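Ticket 310: Mark on pine tabletop, finish not yet approved
Site: Holtville
Opened by: Siiri Kuusk
Assigned to: Vimala Palaniappan
Priority: Low
Status: Open, waiting on requester

Reported problem

Table in the second-floor workroom has a thin vertical mark on the top, next to the cream housing. It crosses the grain. Wiped with a damp cloth and it is still there. Table was refinished in July under the Corrigan order and should still be covered. Please advise whether this is surface dirt or damage to the finish. I would like to avoid sending the whole top back if it can be treated in place.
S. Kuusk

Reply 1, V. Palaniappan

Need the following before I can classify it: which cleaner has been used on the table, whether a fingernail catches on the mark, and a photo with the housing left where it is. Do not use an abrasive pad. The top has a matte finish and a pad will leave a shiny patch that is harder to fix than the mark.

Reply 2, S. Kuusk

Cleaner is the Grimby neutral spray, diluted per the label. Nail does not catch. Photo attached, housing not moved.

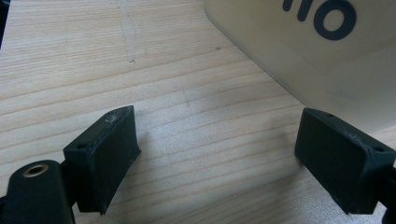 Attachment 1. Tabletop beside the cream housing, faint line across the grain.

Reply 3, V. Palaniappan

Received. The line is faint and ends in a small darker speck. From the photo it could be pencil or a light scuff, and I can't separate the two without a test. The other dark specks are tiny and scattered. Leave them alone for now. The darker streaks and small knots are in the wood and are not part of this ticket.

The top reads brighter toward the middle and grayer toward the lower right. I am treating that as uneven light until someone looks at it from the other side of the table. If the gray area stays in the same place on the wood when viewed from there, open a separate ticket for it.

Test procedure:

Step 1. Dust the area with a dry microfiber cloth.
Step 2. Use a clean white vinyl eraser. No pink erasers, no ink erasers.
Step 3. Erase along the grain, light pressure, on the lowest 2 inches of the line only.
Step 4. Brush off the crumbs and check under a lamp held low to the table.
Step 5. If the tested part is lighter, continue up the line. If there is no change after 17 strokes, stop.

If step 5 gives no change, the next step is the Clarkel matte restorer on a cotton swab, tested first on the underside of the table. Let it dry overnight before judging the color. Do not apply it within an inch of the housing. It softens some plastics and I don't have a data sheet for that one.

Reply 4, S. Kuusk

Eraser ordered with the regular supplies. We have no restorer on site. What does it cost, and does using it affect the Corrigan coverage?

Reply 5, V. Palaniappan

The small bottle is 75 ml and can be charged to the Holtville maintenance line. Coverage is not affected by the eraser. It may be affected by the restorer, so send me the eraser result first and I will get written approval from Corrigan before you open the bottle.

Reply 6, S. Kuusk

Understood. Building is closed on 25th December and I am out for several days after that. Will run steps 1 to 5 when I am back and post the result here. Please keep the ticket open.

Internal note, V. Palaniappan

Auto-close disabled. Corrigan contacted about restorer, no answer yet.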